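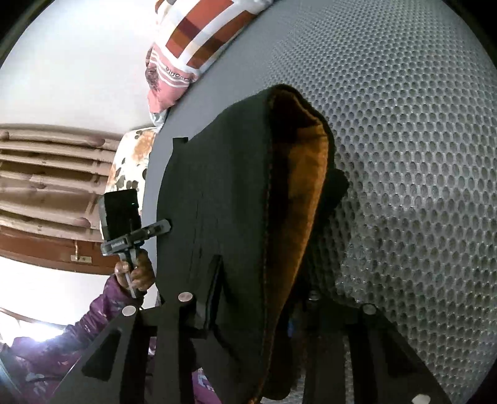 Figure 2. A hand-held gripper with a mounted camera.

4.2 What founders say about valuation

Of the firms in our sample, 6 closed a seed round and then went back to the same investors for more. We asked each founder how the first valuation had been set. Trarkex had a spreadsheet with 1738 rows, and the final number came from a phone call. Mabuza took the figure a rival had announced and added a bit. Sipho Cele, who led the round at Munoscombe, told us he had used a discounted cash flow model, then asked whether we would like to see it, then could not find it.

Founders remembered these talks as harder than their investors did. The gap was widest at Tritska, where Thandeka Buthelezi recalled two months of bargaining and her lead investor recalled lunch. Emails dated from September support her on the length and him on the content, most of it being about where to eat.

We coded every account for stated method and for the method the paperwork showed. The two agreed in two cases. Bastos and Swanepoel report a similar mismatch among later-stage firms, though their founders had lawyers present and so told better stories. Section 4.3 turns to dilution, a subject on which our founders had strong views and, in one case, the wrong percentage.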